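Drivers who park on the street in Prudport are more likely to lose a door mirror than to have any other kind of damage, according to figures published by the motor insurer Stevico.

The firm looked at 1196 claims made by its customers in the town and the villages next to it over the year to the end of September. Of those, 324 were for a door mirror that had been knocked, cracked or torn off while the car was parked. In most cases the other driver did not stop or leave a note.

Scrapes in car parks came second, followed by windscreen chips. Collisions between two moving cars were fourth on the list.

Ashley Penrose, who runs the claims team at Stevico, said the pattern was much stronger in the older part of the town than on the newer estates, where most houses have a drive.

"The streets behind the harbour were laid out long before anyone owned a car," she said. "You have parking on both sides, a van coming down the middle and very little room to spare. A mirror sticks out further than people think. On a modern car it isn't just a bit of glass either. There can be a motor, a heater, an indicator and a camera in there, and the bill goes up with each one."

Stevico said that many of the drivers who rang to report a broken mirror decided not to go ahead once they had been told how much of the cost they would have to meet themselves. Those calls were left out of the figures, so the true number of broken mirrors is likely to be higher.

Mellor Street had more mirror claims than any other road. It runs downhill from the hospital to the ring road and is used as a short cut in the morning and late afternoon. Residents have asked for it to be made one-way on several occasions, and the council last looked at the idea before the new bus route was brought in.

Lionel Wragg has lived near the top of the street since he retired from the buses. He has had 2 mirrors broken in the past year, both on the driver's side.

"The first one I found in the gutter in the morning," he said. "The second time I heard it go from the kitchen. By the time I'd got my shoes on there was just a car going round the corner at the bottom. I fold them in every night now, but you forget in the day, when you're only popping in for half an hour."

He did not claim for either. The first was replaced with a part from a breaker's yard, and the second is still held on with tape while he waits for one in the right colour.

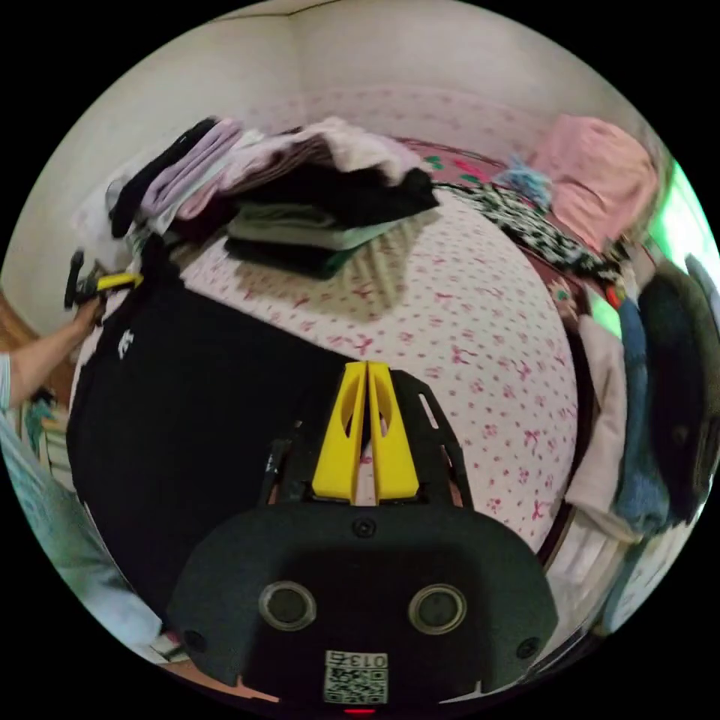 Carol Catterall, who has a body repair shop on the Gendarik trading estate, said she was not surprised by the figures. Mirrors make up a steady part of her work all year, with more of them once the clocks go back.

"It's dark, it's wet, people are in a hurry and the windows are steamed up," she said. "Some come in with only the glass gone, and that's a quick job. If the casing has come away and the wiring has been pulled, it's a different matter. Then there's painting the cover, and the paint has to dry like any other paint."

She advised drivers not to put off a repair. A cracked mirror may be enough to fail an MOT if it affects the view to the rear, and a loose one can come off altogether at speed. Stick-on glass from a motor shop will do for a few days, she said, as long as it is cut for the right model.

Not every street in the survey area did badly. Guilan Mao, a road safety officer who covers the district, pointed to the terraces near the swimming baths, where bays were moved to one side of the road two years ago. There were hardly any mirror claims from that part of town in the year covered by the figures.

She said people had been against the change at first, as it meant fewer spaces, and that some still were.

"We did lose spaces, there's no point in saying otherwise," she said. "Some residents now have a longer walk to the car, and that matters if you've got shopping or small children. But buses get through, the bin lorry gets through, and the cars that are parked there are left in one piece."

A similar layout for Mellor Street will be put to residents in the new year, along with a second plan that would keep parking on both sides and bring in a one-way system. Letters are to go to every address on the street and to the roads that join it. No date has been set for a decision.

Marleny Valderrama, who delivers parcels in the town, said drivers like her were often blamed for the damage. Her own van has lost a mirror twice, once while she was at a customer's door.

"I know how wide my van is because I'm in it all day," she said. "If I can't get through, I stop, and then I've got somebody behind me on the horn. What I'd ask is that people park close to the kerb and straighten their wheels. You get cars left a foot out, and that's the gap I needed."

Anyone who hits a parked car and causes damage is required by law to stop and give their details. If the owner cannot be found, the driver must report it to the police as soon as they can, and in any case within 24 hours. Leaving a note under the wiper is sensible but does not take the place of a report.

Stevico said customers who find their car damaged should take photographs before moving it, note the time and place, and ask neighbours whether a doorbell camera might have picked anything up. The other car's registration number makes the biggest difference to a claim. Without it the cost usually falls on the owner's own policy, and a no-claims discount may be affected.

The insurer also said that drivers should tell it about damage even when they mean to pay for the work themselves — most policies ask for this, although many customers do not know it. A report made for information only is recorded as such.

Residents of Mellor Street who do not get a letter by the end of January can ask for one at the library, where both plans will also be on display.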